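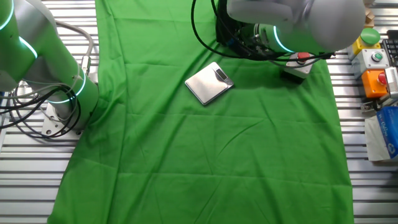 Plevis kitchen group
Minutes of the meeting held 2023-03-04

Chair: Valentin Pichler

1. Minutes of the last meeting
Agreed with one correction. The flour order was from Partanen, not Braseo.

2. Scales
The group discussed which scale to use for weighing out dry goods. The square silver digital one was preferred, as the flat top wipes clean and takes a wide bowl. Members asked that it be checked against a 1000 g weight before each session and the reading written in the book. If it is out by more than 2 g it should not be used until the batteries have been changed and the check repeated.
Action: VP to buy a check weight and spare batteries.

3. Table covering
The green cloth is to stay as the standard covering for weighing. One member felt that creases under the scale could affect the reading - agreed to smooth the cloth by hand first and press the tare button after the bowl goes on. Liltent have quoted for a second cloth in the same green. Decision held over until the price of hemming is known.

4. Labels
Braseo labels peel off in the fridge. Remaining stock to be used on dry jars only.

5. Any other business
Recipe cards to show grams throughout. Cups and spoons to be taken out by September.

Next meeting to be arranged by email.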